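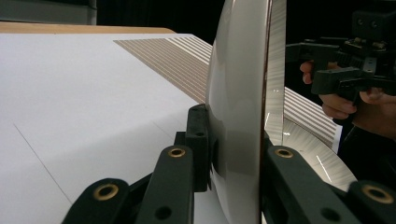
Kiltell Community Hall — Kitchen and Supper Club

**Kitchen safety check, August**
Checked by: Marleny Cabrera
With: Orlando Salazar

- [x] Exits clear, both doors open fully. Back door sticks at the bottom. Plane it before the weather turns.
- [x] Extinguisher in date, pin and seal in place. Tag is hard to read, ask Brurton for a new one.
- [ ] Fire blanket on hook. Found in a drawer. Hook is missing a screw.
- [x] Gas shutoff turns freely.
- [x] Fridge log filled in. Two gaps, both mornings.

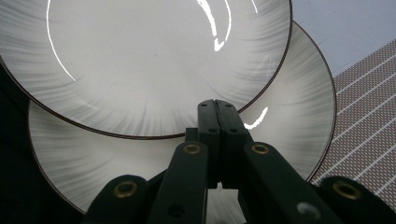 - [ ] Plates checked for chips and cracks. Chipped ones go in the bin, even if the chip is small. Not finished — Rocío will do the rest.
- [x] First aid box stocked. Low on blue bandages.
- [ ] Hood filters degreased. Overdue. Boris has the key to the cage.

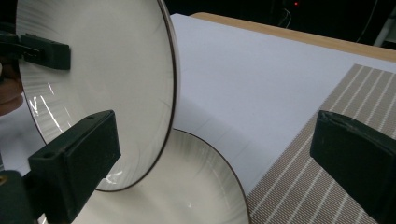
White plate, brown rim.

- [x] Hand sink has soap and towels.
- [ ] Outlet by the urn tested. Cover is loose, so keep it off until Anselmo Muñoz has looked at it.
- [x] Shelf load under 70 lb. Sign still posted. 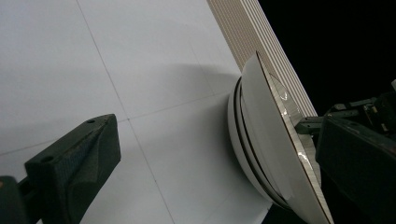 Pale surface next to stacked dishes.

Open items go to Boris Karagiannis. Recheck the outlet first.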